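Finally got to the open afternoon at Prisden, the robotics place out past the Iltgate roundabout. I have been meaning to go since March and my feet hurt, so you're getting a thread.

First thing: it's on the second floor and the lift was out. The sign at reception said "Lab 2, follow the arrows" and the arrows ran out by the kitchen. Six of us wandered into someone's lunch. Lovely people, offered us crisps.

Anyway, I'd gone for the laundry one. Two arms, a white table and a T-shirt in a sort of tennis ball colour. The job is folding the T-shirt. I've got a teenager at home who can't do it either, so I was very ready to be impressed.

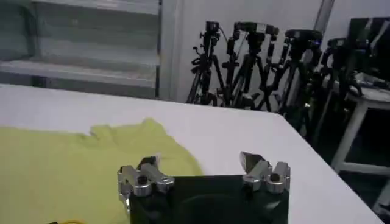
Our guide was Raíssa Lacerda, who works on the folding full time and was so patient with us. A man at the back asked if it could do fitted sheets before she'd even said hello. (No. She laughed for quite a while.)

She told us cloth is miserable stuff for a robot. A mug is the same shape every time you pick it up, but a shirt has a new shape whenever you so much as breathe on it. I'd never thought about it and now I can't stop looking at my jumper.

They keep a tally of attempts on a whiteboard in the corridor and it stood at 2593 when we went in. I asked whether that was good attempts or all attempts. All attempts!! I liked her a lot for that.

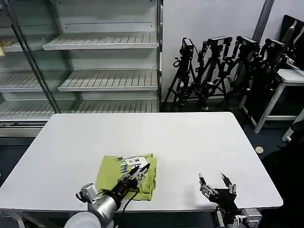 Posted by Poul Lauritsen · 4:12 pm · Iltgate

Sorry, had to move, they wanted the chairs back. Where was I. Grippers!

Each arm has a gripper with two fingers and that's your lot. No palm, no thumb. Try folding a T-shirt using only a finger and thumb on each hand. I did it in the café afterwards with my scarf and got some looks.
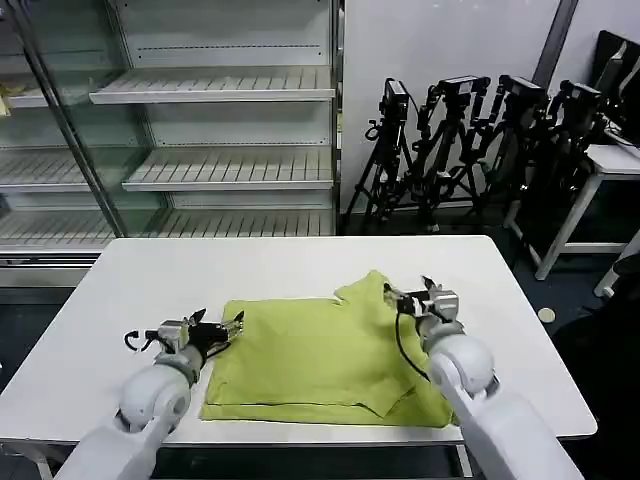

What I hadn't expected is how much you root for it. Whenever a gripper went in for a bit of fabric the whole group went quiet, and a little girl near me was whispering "go on, go on" at it. I may have joined in.

Somebody asked about speed. Raíssa said they could run it faster but they'd sooner get it tidy first. My mum used to say the same about my handwriting.

Also asked (by me): does it do socks? There's a second project for small things, they call it Bisell, and socks are on the list but not near the top. Gutted.
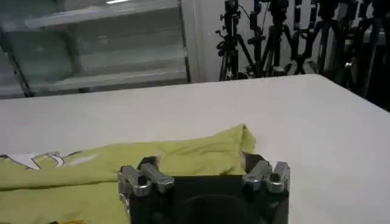

Bumped into my old neighbour Grímsdóttir on the stairs going down. She'd done the morning session and says they let her group press the start button. We did not get to press the start button. I'm fine about it.

The whiteboard said 2666 when we left, by the way, so somebody had been busy updating it.

It's free, you book on the Prisden site, and the next one's in the autumn. Park behind the carpet shop, the front bays are permit only and they do check. Bring a child if you can borrow one, they ask much better questions.

Right, bus is here. Will answer replies when I'm home.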